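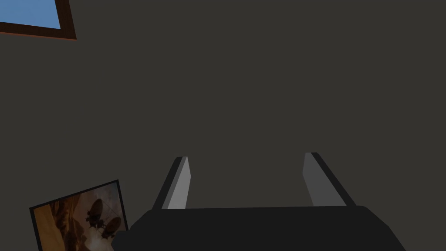

Home Recipes Starters Shop Classes FAQ Contact

Bread > Sourdough > Frequently asked questions

6 min read

Sourdough questions I get all the time

I've been running the Grukwood bread classes for a good while now and my inbox is mostly the same questions in different hats. I finally sat down and typed up my answers. If yours isn't covered, write to me and I'll add it (slowly, I bake in the mornings and I'm useless by dinner).

My starter has gray liquid on top. Is it dead?

Nope! It's hungry. That liquid is alcohol and water, and it shows up when the starter has eaten everything you gave it. Pour it off or stir it in. I stir it in when I'm feeling lazy and the bread comes out a little more sour, and I like it that way. Feed it twice a day for a couple of days and it should perk right up. Pink or orange streaks, or anything fuzzy, is a different story. Throw that out, wash the jar really well and start over.

How much do I feed it?

I keep a small one. At night I take a spoonful of starter, add equal weights of flour and water, and stir until there are no dry bits. In summer I use cool water and a smaller spoonful of starter, or it peaks at four in the morning while I'm asleep. If you bake once a week, keep it in the fridge and take it out the day before.

Do I have to throw so much away?

I hate that part too. Keep a second jar in the fridge for the extra and use it in pancakes, crackers or waffles. Rania Abdel Hamid from the spring class makes flatbreads with hers, just discard, salt, a bit of oil and enough flour to roll it out, cooked in a dry skillet. I've stolen that one completely.

What flour do you use?

Regular bread flour from the grocery store for most of it, and a bit of whole rye or whole wheat for flavor. For classes I buy Mykhailiuk stone-ground rye, which we also sell in the shop in small bags. It drinks up a lot of water, so if you swap it into a recipe written for plain white flour, expect to add a splash more.

Can you just give me the basic loaf?

Sure. This makes 2 medium loaves:

800 grams bread flour
200 grams whole wheat flour
700 grams water, lukewarm
200 grams bubbly starter
20 grams salt

Mix the flours and water and leave them alone for half an hour. Add the starter and salt and squish it all through with wet hands. Over the next couple of hours give it four sets of folds, then leave it until it's puffy and jiggles when you shake the bowl. Shape, put in floured baskets, and refrigerate overnight. Bake from cold in a very hot covered pot, 20 minutes with the lid on and 20 to 25 with it off.

How long does the first rise take?

This is the one I can't answer with a clock, sorry. In my kitchen in July it can be done in four hours. In winter I've waited up to nine. Use a straight-sided container if you have one and put a rubber band where the dough starts, so you can see how far it's come. I stop when it's grown by a bit more than half.

My dough is soup. What happened?

Usually one of these: too much water for your flour, a starter that wasn't ready, or a rise that went on too long. Check the starter first. Drop a bit in a glass of water when you think it's ready, and if it sinks like a stone give it another hour. (The float test isn't perfect, rye starters often sink even when they're fine.) If the dough is already soup, scrape it into an oiled pan, dimple it, pour over some olive oil and call it focaccia. I've served that to guests and accepted compliments.

Why is the bottom burnt and the top pale?

Your pot is sitting too close to the heat. Move the rack up one notch and slide an empty baking sheet onto the rack underneath the pot. Stefaniia Fedoruk, who teaches the Saturday group with me, sprinkles a little cornmeal under the parchment as well, and her bottoms are much prettier than mine.

Do I need a special pot?

You need something heavy with a lid that can take high heat. Check the knob! Some plastic ones are only rated for lower temperatures. I use an old Dremik pot I got at a yard sale with a chip in the rim. A roasting pan turned upside down over a baking sheet works too.

When can I cut it?

When it's cool all the way through, so an hour at the very least, and two is better. Rye loaves I leave until the next day. Yes, I know how good it smells.

How do I store it?

Cut side down on a board for the first day, then in a paper bag inside a loosely closed plastic one. Slice and freeze whatever you won't eat in three days. It toasts straight from frozen.

When's the next class, and where?

Beginner classes run in the upstairs kitchen at Stamalari, and the next round starts in July. The price is 113 dollars, which covers flour, a jar of starter, lunch and the loaf you take home. Wear shoes you don't mind getting floury. Parking is behind the building, and if the gate is closed just ring the bell.

Can I bring my kid?

Ten and up, yes, with a grown-up signed up for the same class. The ovens are hot and the room gets busy.

Do you ship starter?

Dried, yes. It comes in a little envelope with instructions and takes about a week to wake up. We don't mail live starter anymore. Ask Ingvar Frandsen about the jar that popped in his mailbox.

Last updated June 17, 2018. I added the bit about burnt bottoms and fixed the salt, which I had typed as 200 grams. Thank you to everyone who wrote in about that one!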